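Laundry and Linen board > Folding
Thread: Does folding black tees on a white duvet ruin them, or is my sister wrong

skavis_drawer
I do my folding on the bed. The bed is big, the cover is white, and my T-shirts are black, so I can see what I'm doing. My sister says the duvet sheds on them and I should use a table like an adult. I own 68 T-shirts (don't start) and most of them are black. Opinions?

Tamsin Pirihi
68. Okay. Not starting.
Your sister has half a point. A new cotton cover does shed for the first few washes. After that it's the dryer putting lint on your shirts, and the bed is getting blamed for it.

halliday500
Disagree. The trouble with a bed is that it's soft. You press a crease in and the duvet gives, and you get a bundle with the corners of a baked potato. Table every time.

Shazia Rind
My table has a jigsaw on it and has since March. Bed it is. I square the thing up by the corners, give it one smoothing pass, and don't look too hard at the edges.

brulto_fan
Same setup in the back bedroom, black tee, white duvet with the dark piping. Judge away. 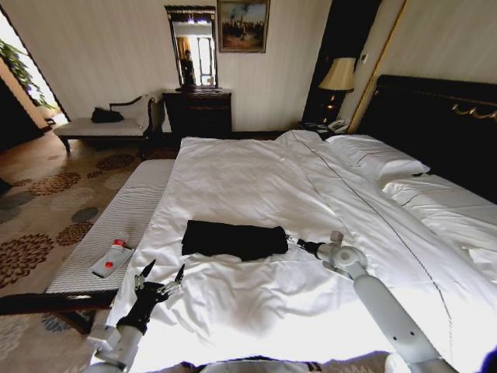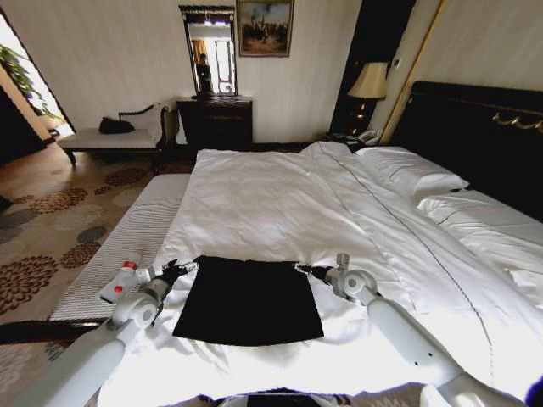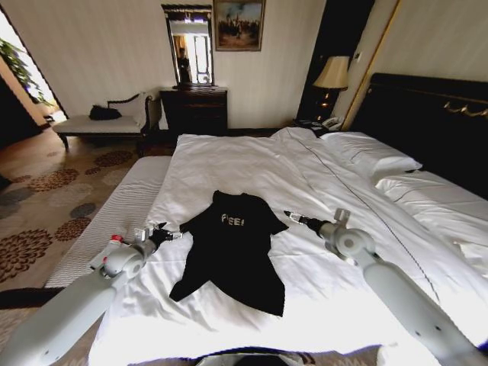

How do you keep the collar from stretching when you fold a T-shirt?

Lay the shirt flat first and hold it at the shoulder seams or the hem whenever you move it, so the neck never takes the weight. Fold the sides in behind the collar and bring the hem up last.

halliday500
Fine, but "bring the hem up last" is only true if you fold in thirds. If you file them standing up in a drawer you want one extra fold after that, or they slump over like commuters.

skavis_drawer
I do the extra fold. They slump anyway. The drawer is a Skavis and it's deeper than any T-shirt was meant to go.

Tamsin Pirihi
Put a shoebox in it. I've said this in 193 threads and I'll say it in this one.

Shazia Rind
Can I ask about prints? I've got two with big lettering on the chest that has started to crack, and I've been folding them straight across the words for years.

Tamsin Pirihi
Heat does more damage than the fold does. Wash them inside out, cold, and hang them up. Then fold so the crease lands under the lettering if there's room.

halliday500
Or roll them.

Tamsin Pirihi
We are not doing rolling again. The last rolling thread got locked.

halliday500
It got locked because you called me a burrito.

skavis_drawer
So on the original question, is it the duvet or the dryer? I need something to forward to my sister.

Shazia Rind
Clean the lint screen, run the black shirts without any towels, and see what you get. If they come out clean and pick up fluff on the bed, she wins.

skavis_drawer
There were three towels in the last load. I won't be forwarding this.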